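Looking for table helpers, January through spring

Hi all, Maxine Baxter at Fandar again. I need people to come and sort packaging with me, and I'd love to hear from you even if you've never done anything like it (I hadn't either, and now I have opinions about cardboard).

So, the project. We save up small boxes, sleeves, cards, wrapping paper and the odd bits that come with them, and we go through the lot at a table. Flat things go together, boxes go together, and paper gets smoothed out if it's worth smoothing. Then you write down on a sheet which things slowed you up and which ones you weren't sure where to put. The sheet is the part I really want! Multon is putting together a packaging guide for small shops, and your notes go straight into it, grumbles and all.

I have room for 64 people this round. Each session is 98 minutes with a break in the middle — the odd number is because the building lets us in at ten past and I don't like to rush anybody. You get $100 for a full session, paid the same day, plus coffee and whatever I've baked. If you come twice you get paid twice, but please let first-timers have first pick of the slots.

You should be 18 or over and okay with handling paper and cardboard for a good stretch. Sitting or standing is up to you. Reading glasses are a smart idea if you use them, as some of the print on these boxes is tiny. You don't need to be fast, and I'd much sooner have a slow person who writes plenty than a quick one who hands me a blank sheet. Please skip the hand lotion beforehand, it gets on everything.

We're in the Halliday building in Clallance, Room 201. Take the stairs on the left or the elevator by the mail slots. Parking behind the building is free after 4 p.m., and before that you'll need to find a spot on the street.

To sign up, leave your name and a phone number at the Fandar counter, and tell me if mornings or evenings suit you better. I'll call you back myself — might take me a few days, I'm slow with the phone. 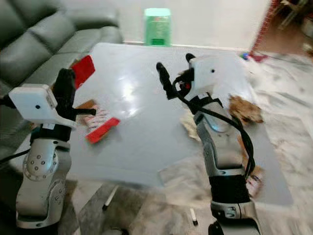
Calls & Paid Sessions

A white table with a box in red and white, a red piece lying across it, crumpled brown paper over on the right and the green container with its lid back by the wall. Bring a sweater if you get cold easily, and I'll have pens and sheets ready for you.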